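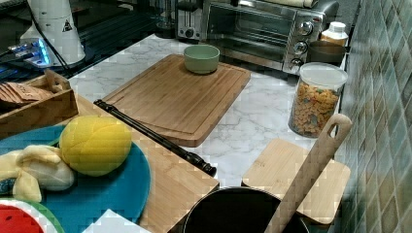 About Delline

Delline is a small cooking school for people who would like to feel at home in a kitchen and, for one reason or another, don't yet. We teach adults, mostly beginners, in groups small enough that everybody gets a turn at the board and nobody has to stand on tiptoe at the back. You'll find us on the second floor of the old Ramell building, up the stairs with the green handrail (there is an elevator too, just past the mailboxes).

How we got going

The school was started by Ans Declercq and Stelios Sarantis, who had worked the same lunch counter for years and kept getting asked the same questions by their customers. How do you keep rice from sticking? Is this pan ruined? What on earth do I do with a whole squash? Ans began inviting people over to her own kitchen in the evenings, six at a time, and when her downstairs neighbor started coming too it seemed like the moment to look for a proper room. We opened in April with one counter, a shelf of borrowed pans and a waiting list written on the back of a menu. Last year 346 people took a course with us, and a good many of them came back for a second one, which makes us very happy!

The kitchen

When we fitted out the teaching kitchen we wanted it to feel like a kitchen you might have at home, only with a bit more elbow room. So you'll be working on a regular marble-look counter with little green and gray tiles behind it, with a toaster oven, a pop-up toaster and jars and bottles within reach, the way most of us live. We cook with what people own. If a recipe needs a special gadget, Stelios will usually find a way to make it with a bowl and a spoon, and he'll be quite pleased with himself about it.

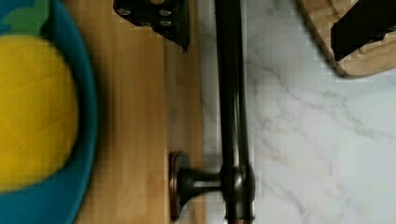
The first evening of every course is given over to setting up. It sounds like a slow beginning, and we do get the odd raised eyebrow, but Veerle Martens, who teaches most of our beginner groups, swears by it. You pick your board, you put out a plate or a bowl for whatever you're going to work with, and you clear away everything else. Then we talk about knives, and only then do we start to cook. By the third week people do all of this while chatting about their kids.

We're fond of our boards, by the way. The big ones have a groove along the edge for the juice, and they get wiped, dried and oiled by whoever used them last. Ward Koster will show you how, and if you let him he'll tell you about oil for quite some time.
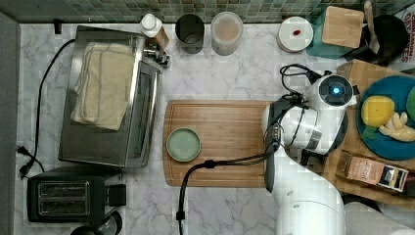 Our courses run for five weeks, two hours an evening, starting at seven. There's a basics course, a soup and bread course, and Cooking for One, which Josefien Verbeke put together after her daughters moved out. Each comes with a folder of recipes to take home. We have 133 of them now, all tried by our own students, with their penciled notes left in.

If you'd like to see the place before you sign up, please do stop by. Ring the bell marked Delline and somebody will come down, possibly with flour on their sleeves, and there's nearly always coffee.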